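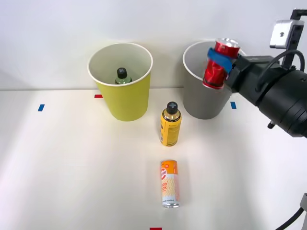 27/09/2026, Unano sorting kit, on loan from Maksymiv. Carrying on from the unboxing notes. Job today was to get it through the bottles and cans routine on the white table and decide if it's worth putting in front of Girnport or sending back. Short version, the arm side is fine, the fingers are better than I expected, the paperwork is a mess. Crushed cans are what I was most worried about and the red one is about as crumpled as we'd ever see from the Girnport bins. It got held up over the grey tub at a bit of a tilt, silver end up, one blue finger slanting right across the front of it. Dented side didn't seem to matter for the hold. I'd have put money on it slipping round to the smooth part. Want to see the same with a can stamped properly flat before I write anything nice about it.

Sorting rule as set: bottles to the yellow-green tub, cans to the grey one. Left the rule alone all session. Lemanine (the planning software that comes bundled, separate licence, see below) lets you write the rule as a plain sentence or pick it off a menu. Used the menu. Sentence version is for another day when I'm less cross.

Setup. Around 40 minutes from the arm being powered to first move with the kit fingers on, and a fair chunk of that was me looking for the hex key. Finger swap itself is quick. The screws are captive, thank you whoever did that. Calibration asks you to touch off on the table and then confirm on screen, and the confirm button is greyed out until you scroll to the bottom of the panel. Lost ages to that. Telling Maksymiv.

Manual is 77 pages and the bit on tape marks is in an appendix. The marks want to be in before you calibrate, not after. If you're picking this up from me: do the tape FIRST. Red and blue are only what we had in the drawer, the software doesn't care about colour.

Fingers. Blue, tapered, with the ladder pattern down the inside faces. They flex inwards round the thing when they close, so you don't have to be dead on centre. Good on round stuff. Not tried on anything boxy, Girnport will ask about cartons so we need an answer. Tips are narrow enough to get down between objects without knocking the neighbour, as long as you give the planner a bit of clearance. Default clearance is too mean in my view. Bumped it up one step and stopped fretting.

Checked the loan sheet again, it says spare fingers are included. They aren't in the case. Either somebody here has them or they never came. Please look in your drawers.
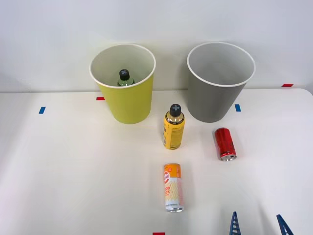
LAYOUT AND PICK ORDER

Green bottle in the yellow-green tub, grey tub clear, yellow bottle standing up in front of the gap, red can on its side in front of the grey one, orange and white can on its side nearest the front. Noting it down so whoever does the next session can put the table back the same way. Both tubs right at the back of the table by the wall. Keep them there, the arm wants the room in front.

Pick order is where I have opinions. Lemanine wants to choose its own order and it goes by confidence, as far as I can tell from the log. Fine for a demo. For Girnport we'd want front to back so nothing gets reached over. There is a setting for it, buried two menus down, called "approach preference" for some reason. Haven't tested whether it survives a restart.

The slim can worries me more than the red one. Lying end-on to the front like that, the fingers have to come in with the wrist turned or they close on the ends. Angle the can a little and it's an easier ask, but real bins don't angle things for you. Want a proper set of trials on that, long cans in every direction, written down on the sheet and not on the back of an envelope (me, in July).

Yellow bottle standing up is the other one to watch. Upright means the grab wants to be lower than you'd think, if you take it up by the cap the body swings. Grasp height is per class not per object, so all bottles get the same figure. Bit crude. Asked the vendor if that's changing, no reply yet.

Shadows: lighting is soft on that table so I can't say how the vision copes with hard shadow. Girnport has a window down one side. Needs doing on site or with the desk lamp dragged over.

LICENCE AND COST

Loan is 30 days. After that kit is bought outright but Lemanine is a yearly thing on top, and the quote doesn't say what happens to saved routines if you let it lapse. Have asked in writing. If the answer is that they lock, I'd say no to the bundle and see if we can drive the fingers from our own code. Fingers on their own are on the price list so that's a real option.

Export works. Log comes out as a plain text file, one line per move, readble without their viewer. Big plus.

TO DO

Find spare fingers or tell Maksymiv they're missing
Flat can, boxy carton, something with a label peeling off
Slim can in all directions
Approach preference, restart, check it sticks
Lamp for hard shadows
Cable by the base of the arm wants tying back before anyone runs it faster
Chase licence answer before ringing Girnport

Left the clearance one step up from default. Don't put it back without telling me.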